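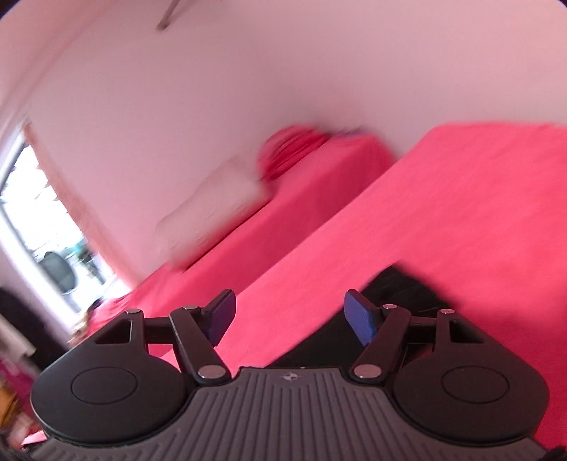 Washing and Touching Up Painted Walls

Most painted walls that look tired need washing before they need paint. A room that gets a wash once a year and a little touching up in between can go a long time before it has to be done over. The notes on this page are for ordinary water-based wall paint in bedrooms, halls and living rooms. Kitchens are covered near the end.

Dusting first

Take the dust off dry. Water on a dusty wall makes gray streaks that are harder to remove than the dust was. Use a clean, dry flat mop or a cloth tied over a broom, and work from the ceiling down. Do the tops of the door frames and the baseboards while you have the cloth out. Cobwebs should be lifted off with a twisting motion. If you wipe them sideways they smear.

Washing

You need two buckets, two sponges, a few old towels and a plain dish soap without color in it. A teaspoon of soap in a gallon of lukewarm water is enough. More soap leaves a film, and the film collects dirt.

Put towels along the baseboard. Wring the sponge until it no longer drips. Wash from the bottom up, in patches you can reach without stretching, and rinse each patch with the second sponge before going on to the next. Drips that run down over a dry, dirty wall leave marks; on a part that is already washed they wipe off.

Flat paint will not stand much rubbing. It turns shiny where you scrub, and the shine shows from across the room whenever the light is low. Try a spot behind the door first. If color comes off on the sponge, stop at dusting and plan on paint.

Marks

Pencil: a soft white eraser, used lightly.
Crayon: dish soap on a damp cloth, left for a minute, then wiped. Wax that stays behind may have to be sealed before painting.
Shoe scuffs: a melamine sponge, barely damp. It is a fine abrasive, so keep it off flat paint.
Tape residue: warm it with a hair dryer on low and roll it off with your thumb.
Grease: dish soap a little stronger than above, then two rinses.
Ballpoint: rarely comes out. Seal it with a stain-blocking primer or it will come through the new coat. 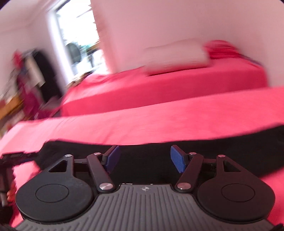 Page last changed: 5/13/25 — T. Mikkelsen

Filling small holes

Nail holes take lightweight spackle and nothing else. Press the raised edge of the hole in with the handle of a screwdriver, fill it with a fingertip or a small putty knife, and wipe away the extra with a damp cloth. Let it dry completely. Deeper holes sink as they dry and need a second fill the next day.

Sand with 220 grit, just the filled spot. Wipe off the dust.

Touching up

Old paint and new paint from the same can will not always match. Walls fade, and pale colors fade unevenly — pinks and yellows worst of all in a sunny room. Dab the paint on thinly with a small foam roller or the tip of a nearly dry brush, and feather it outward. Use the tool the wall was painted with if you can. A brushed patch on a rolled wall stands out even when the color is right.

If the patch still shows after it has dried overnight, paint the whole wall from corner to corner. A slight difference in shade hardly shows where two walls meet.

Ea Thorlacius wrote in to say that she keeps leftover wall paint in small glass jars, filled to the brim, with the room and the color code on the lid. Paint keeps much better with no air above it. Hers from the upstairs hall on Flargate was still good after four winters in a heated closet. Paint that has frozen and gone lumpy should be thrown out.

Kitchens

Wash the wall behind the stove as soon as it feels tacky. Left for months, the grease hardens and takes some of the paint with it when it goes. Semi-gloss is the better choice there, and in bathrooms too. Rinse well before you repaint, then sand lightly to give the new coat something to hold.

When to do it

A mild, dry day with the windows open a little is best. Walls washed in February with the heat turned up can dry too fast and streak. Let a washed wall dry overnight before painting, and wait two weeks before washing new paint. Hang pictures back up the day after.

See also: Sticking Drawers, Squeaky Hinges, Cleaning Rollers and Brushes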